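Safe storage laws

Safe storage laws (you'll also see "child access prevention laws", which is the same family but a bit narrower) are rules about how a gun has to be kept when its owner isn't carrying or using it. I've been tidying up this entry since March, and it has grown a fair bit, so bear with me!

What they cover

In the United States there isn't one national rule that every owner must follow at home, so it comes down to the state and sometimes the city. Some places want every gun locked up whenever it's out of the owner's control. Others only step in if a child could get at it, or does get at it. I find the second sort harder to explain to people, as the wording changes so much from one state to the next (could, might, is likely to... you get the idea).

Locks and safes

A cable lock runs through the action so the gun can't be fired, a trigger lock sits over the trigger, and a safe or lock box keeps the whole thing out of reach. I keep a Seltix box with a 4-digit code myself, and my brother swears by his Redano. Whether a particular box satisfies the law is a separate matter, and worth checking before you buy.

The arguments

Supporters say locked guns mean fewer accidents, fewer suicides among teenagers and fewer guns carried into schools. Opponents say a locked gun is no use at three in the morning, and that the police can't check without coming into your home. I lean towards the supporters, but I do see why the second lot get cross.
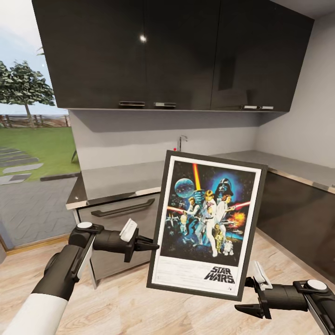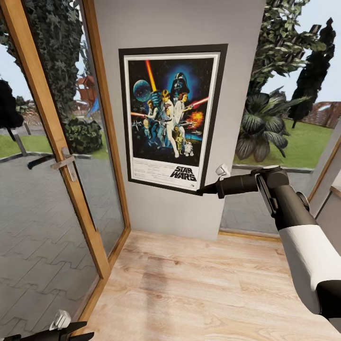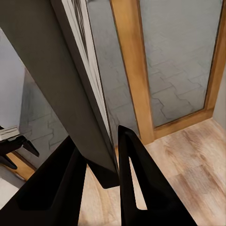
Does a safe storage law mean the police can inspect my house?

In general they still need a warrant or your permission, and most cases only come up after something has already happened.

Comments

Blackwood39: Good read, though I'd like more on cars. Mine gets left out of every article.

drirkik: My cable lock came free from the local police station, worth asking at yours.

Contact | Copyright 2025 | Back to top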